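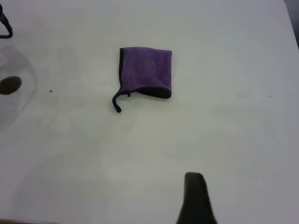 Who is making the new signs for the Nuvstead trading estate?

Howells, the sign maker based in Flandeck, has the contract. It covers the main entrance sign, the direction boards inside the estate and a new fascia for each occupied unit.

Work on the entrance sign is due to start next month, according to a notice sent to tenants on 2/16/18. The present sign, a painted board on two posts, has stood at the turning off the main road for many years and several of the firms listed on it have moved away. Delivery drivers often miss it and carry on to the roundabout.

The replacement will be a double-sided totem with a folded aluminium skin over a steel frame. The estate name will be cut through the metal and backed with opal acrylic, so that it can be lit from inside by LED modules. Tenant names go on separate slats underneath. Each slat can be taken out and changed without disturbing the ones above or below it.

Siebe Boersma, who manages the estate for its owner, Dalto, said the slats were the main thing tenants had asked for.

"When a firm moves in, it wants its name up that week," he said. "With the old board we had to wait for a painter and a dry day. Now we order one slat and fit it with a screwdriver."

Dalto received 408 replies when it asked tenants, their staff and regular visitors about finding their way round the estate. The most common complaint was that unit numbers could not be read from a vehicle. The second was that the numbers on the north side run in the opposite direction to those on the south side. The numbering will stay as it is, but arrows at both junctions will show which units lie each way.

Fascia signs will be flat-cut lettering on a grey tray, all at the same height above the doors. Tenants may use their own colours and logo within the tray. A firm that wants its fascia lit will pay for the wiring itself, and must use the electrician named in the notice. Banners tied to the railings will no longer be allowed once the fascias are up, apart from opening events, when one may be shown for up to two weeks.

Planning consent for the illuminated totem was granted with two conditions. The light must be a steady white, and it must be switched off between 11pm and 6am. A timer will be fitted in the base, behind a locked panel.

The footings will be dug first. One lane of the estate road will be closed while the concrete is poured, with traffic let through in turn. Lorries should use the rear gate on those days.

Tenants are asked to send artwork to Howells as a vector file, with fonts converted to outlines. A charge of £209 applies where a logo has to be redrawn. Proofs will be sent back by email and must be signed before any cutting begins.

The whole job is expected to be finished by August. The old board will be taken down on the day the totem goes up.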